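# Tracking down a false grasp (the "holding air" fault)

Sep 26, 2020

If you run a two-finger gripper long enough, you'll meet this one. The arm goes down to a bowl, closes, reports that it has the bowl, lifts, and carries nothing to the shelf with total confidence. Then it opens its fingers over the shelf and logs a success! Our kitchen setup did this for most of a week before I caught it in the logs, and chasing it down was the most fun I've had with this arm all year.

These are the steps I'd follow again, in order. You need the arm, whatever control software you use (ours is Perero, with the Mtshali logging add-on), a caliper, and a free afternoon.

## Before you touch anything

Set the arm to its slow mode and keep the stop button within reach of your free hand. A gripper that thinks it's holding something will refuse certain moves, and when you clear that state by hand it may finish the move it was waiting on. Ours dropped straight toward the counter the first time I cleared it. Slow mode saved my knuckles.

So:

- Stop the running program. Pausing leaves the pending move in the queue.
- Clear the queue.
- Only then clear the grasp flag.

## Step 1: Make the fault repeat

Pick one object and one position and stay with them. I went with a round black bowl on a bamboo cutting board, because a wide open rim gives the fingers an easy target and also an easy way to miss. Matte black is hard on depth cameras too, so if your height estimate is going to be off, this is a great place to find out.

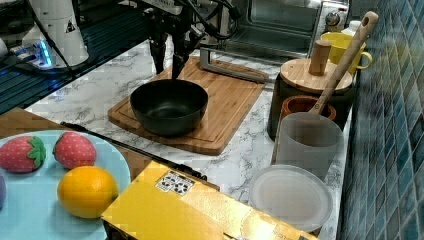
Run the same pick 7 times without changing a thing. Write down the finger opening the software reports at the end of each close, and next to it whether the bowl came up. Don't fix anything yet, even if you're sure you know the cause. I was sure it was the camera and I was only half right.

My fault showed up on two of the seven runs. Both times the reported opening was greater than zero, so the software decided something had to be between the fingers.

## Step 2: Check the zero

Close the gripper on nothing, well clear of the counter, and read the opening. It should say zero. Ours said 2 mm.

There's your false grasp! The "object held" rule in our setup was "opening above 1 mm after closing," and an empty close passed it every time. The missed picks were the ones where the fingers came down short of the rim and shut on air. The good picks passed as well, of course, so the rule was telling me nothing at all.

Check the fingertips for grit or a lifted pad before you blame the software. Wipe them, close again, read again. If the number drops, you've found it. If it doesn't, run the zeroing routine and then test the empty close one more time. I skipped that last test once, and had to come back to it the next morning.

## Step 3: Check the height

Now for the reason it missed in the first place. Jog down over the rim at the lowest speed you have and stop short of contact. Compare the height on screen with what the caliper tells you. Do it over the near side of the rim and the far side, and once over the bare board as well.

Ours agreed nicely over the board and badly over the bowl. The camera was reading the dark interior as further away on some runs and nearer on others, and the planner was averaging the lot. Limiting the height reading to a narrow band at the rim cleaned it up right away.

Look through the wrist camera while you're down there. It's worth knowing what your software has to work with up close, and you may find that a housing covers more of the view than you thought. 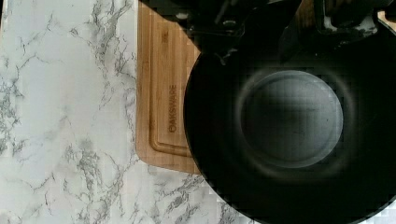

Rerer wrote in after trying the steps to say that the zero was fine on their arm and the fault was in the timing: the opening was being read while the fingers were still moving, so every close looked like a grasp. A delay of 100 ms before the reading cured it. I've since added the same delay to ours, and I'd put it in as a matter of course.

## Step 4: Stop trusting one signal

Even with a good zero, finger opening alone is a thin thing to rest a "success" on. Ask for two signals that agree. Ours are now:

1. Finger opening inside the range expected for that object.
2. Motor current still raised one second after the lift.

If they disagree, the arm stops where it is and waits for a person. Don't let it retry by itself at this stage. A bowl pinched by the very edge can pass one check and fail the other, and opening the fingers in mid-air to try again is how you get a bowl on the floor.

## Step 5: Run it again

Same bowl, same spot, same seven picks. Then move the bowl a little and do the seven again. Last, take the bowl away and run the pick on the bare board, with the minimum height limit switched on. The arm should report a failed grasp every single time. I cheered the first time ours did.

Save the logs from before and after in the same folder. Next up is the Drirness finger pads, which are thicker than the stock ones, so the zero will have to be set all over again. I'm hoping to have that written up in November.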